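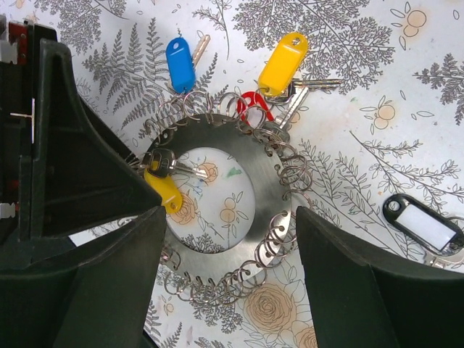

Steel disc with split rings and keys

Yagi Ridge Castle Relief Model
Sold by Berkstead
Scale 1:1,000

The Yagi is a table-top relief model of a Japanese mountain castle of the earthwork kind, as it would stand today with the buildings gone. It was made for classrooms, local museums and walking groups who want to explain how a castle without stone walls or a tower worked. The model shows a long ridge with a main enclosure at the highest point, a second enclosure below it, and a row of smaller terraces stepping down the spur.

The ridge is a teaching layout drawn by Nuria Assefa. It isn't a survey of a single site. The features on it are ones visitors will meet at many hill castles, placed close enough together to be talked through in one session.

What the model shows

Main enclosure with a low earth bank on three sides.
Second enclosure, reached by a bent entrance.
Dry moats cut straight across the ridge.
Vertical trenches running down the north slope.
Steepened slopes below each terrace.
A well hollow on the saddle behind the second enclosure.
The old path up from the valley, and the modern one, marked in different colours.

Ground height is shown in steps, with a contour every 2 m. Heights are to the same scale as the ground plan. Some buyers have asked for a version with the heights stretched, as is common on relief maps. We don't make one. A trench that is shallow on the ground looks shallow on the model, and it shows up best with a lamp set low to one side.

Size and materials

The base is 600 mm long and 500 mm wide. The terrain is cast in hard grey plaster and sealed with a matte finish. It sits in a beech tray with finger slots at each end. The underside has a felt pad.

The two paths, the moats and the well are painted by hand, so the line may vary a little from one model to the next. The names of the features are printed on numbered flags, which fit into small holes in the surface. Take the flags out if you want people to find the features for themselves first.

In the box

Relief model in tray
Numbered flags, with spares
Printed key sheet in English and Japanese
Teacher's notes by Nuria Ayele
Dust cover
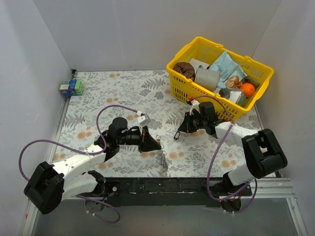
Yellow basket on the printed surface

Optional extras

Grulline building set. Small timber blocks that stand for gates, watch towers, storehouses and palisades. They rest on the terraces and aren't fixed. The blocks are plain so that groups can argue over where things stood. The teacher's notes give one possible arrangement and say which parts of it are guesswork.

Prisex clear cover. An acrylic lid for open display. It lifts off in one piece and needs two people. The lid can't be used while the building set is on the main enclosure, as the tallest blocks touch the inside.

Carry case. Padded, with a shoulder strap. The model travels flat. Don't stand it on end, even in the case.

Care

Dust with a soft dry brush. Don't use water or spray cleaner, which will lift the matte seal. Small chips can be filled with ordinary white plaster and touched up with grey acrylic paint. We can post a small pot of the matching colour if you send us the number stamped under the tray.

Keep the model out of direct sun. The red used for the modern path fades sooner than the other colours.

Delivery and returns

Models are cast in batches and the next batch will be ready in April. Orders are filled in the order they come in. You don't pay until yours is packed. Museums and schools may order by invoice.

If the model arrives cracked, keep the packaging and send us a photograph of the damage and the outer box. We will replace the casting or the whole unit. Models in sound condition can be returned within a fortnight, at the buyer's cost. Flags and building blocks can be bought separately at any time.

Key sheet revised 20 January 2021. The earlier sheet had flags 7 and 8 the wrong way round. If you have the old one, write to Berkstead and we will send the new sheet free of charge.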